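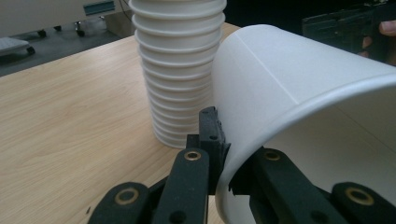 ## 4. Stocking the cups

Okay, the urn is filled and plugged in, so let's do cups! I've set up the Bollis drinks table more times than I can remember, and this is the part people rush.

1. Wipe the tabletop and let it dry. Paper soaks up any puddle you leave behind, and then the bottom cup goes soft.
2. Wash your hands, open one sleeve and slide the cups out by their bases. Keep your fingers off the rims (I'm strict about this one, sorry).
3. Stand the stack upright, bases down, well back from the front edge.
4. Look down the side. You want the rims evenly spaced, like little ridges. If there's a wide gap, lift off the cups above it and settle them back in.
5. Pull one cup off the top and check it over: rim, side seam, base. Any tear or loose bit of paper at the rim and it goes in the craft box, which Lilibeth Villanueva empties for the kids' room.

**Note:** Cups stuck together? Hold the lower one and give the upper one a gentle twist. Squeezing just puts a crease in both, and I've wasted plenty that way!

**Caution:** Don't build the stack up past 16 or 17 cups if the table's near the door. It gets tippy, and one good draft will send the whole lot rolling. Make 2 shorter stacks and put them side by side.

6. Close up the open sleeve with a clip and put it back on the shelf in room 303, on top of the Hornik napkins.
7. If that was the last sleeve, text Tharun Chacko before you leave. He orders in the morning.

Lids are in section 5. They're fiddlier, so leave yourself a few extra minutes.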